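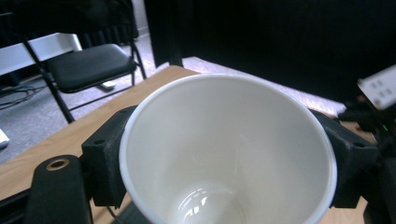
Glare, cups and a planner that waits

Ruba Nasrallah has a cup problem. White cup, glossy inside, bright highlights at the bottom. Her depth code at Hladun reads those as holes.

"The cup is fine, the jaws are fine," she says. "It's the software that thinks there's nothing there."

She writes perception for Testley, the grasp stack the team runs on its black two-jaw grippers. We talked between builds. Radymyr Zakharchenko does the planner, one desk over, headphones half on.

His side: too many replans. Every time the rim estimate jumped, the planner threw out its path and started agian. "I had 1004 replans in one log," he says. "For a cup."

Fix so far is dull. Perception now sends a confidence with each rim fit, and the planner holds its path if the number is under 81. Took 2 rewrites. Nasrallah wanted the filter on her end, Zakharchenko didn't. They still dont agree.

"If you smooth it you hide the bug from me," he says.

"I hide it from the gripper," she says.

Next up, replaying 1000 logged grasps overnight through the new build. Clear cups after that, maybe November. Nasrallah isn't keen. "White is bad enough."

14 shares | 3 comments
© 2019 Flakdale | Contact | Back to top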